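Series Fiction Needs a Continuity Page

By Lorraine Gilchrist
July 21, 2020
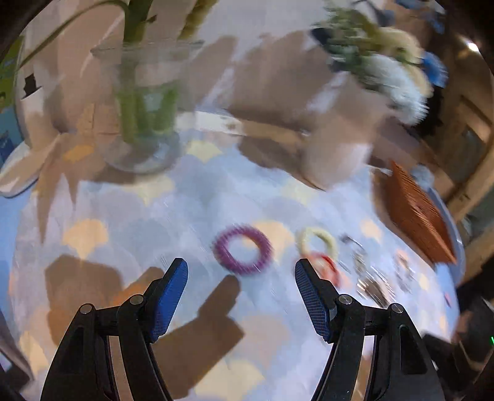 A patterned tablecloth in pale blue and white, in warm light.

Long thriller series have a maintenance problem, and publishers leave it to readers to fix. By book six or so, a series carries a cast list, a set of old injuries, several dead colleagues and at least one government agency that has been renamed. The author may keep notes on all this. The reader gets a dedication and a map.

I think every series past its third volume should print a continuity page. It would sit before chapter one and state the year in which the story is set, the order of the earlier books, and which of them the new plot depends on. One page is enough.

Take the Whitelaw novels by Merle Donnelly, which I reread in April. In the second book, Whitelaw is 49 and has a bad left knee. In the fifth, set four years later by its own dates, he is still 49 and the knee is not mentioned. Neither point damages the plot. The trouble comes in the sixth, where a key scene turns on his pension date. A reader who has kept track will reach page 143 and work out that he should have retired before the book began.

Donnelly's editor, Uriel Ocampo, has defended this on the grounds that series time is elastic. I accept that for cozy mysteries, where the village stays the same and the calendar is decoration. Political thrillers make a different claim. They name elections, treaties and weapons programs, and they ask to be read against a real timeline. A writer who borrows the authority of dates has to keep the arithmetic straight.

The usual objection is that a continuity page would give away earlier plots. It need not. "This book follows directly from Prevex" tells a newcomer what to read first and says nothing about who survives. Kirsty Tapsell has printed a line of this kind in each of her last three novels, and I have yet to see a review complain.

A second objection is cost. In a book of 300 pages there are normally several blanks at the back, and most publishers already fill one with a list of titles. That list is often alphabetical, a poor order for a story told in sequence. Sorting it by setting and adding a sentence to each entry would take an editor an afternoon.

Ebooks make the case stronger. A digital edition can be corrected after release, so the page could be updated whenever a prequel is added to the series.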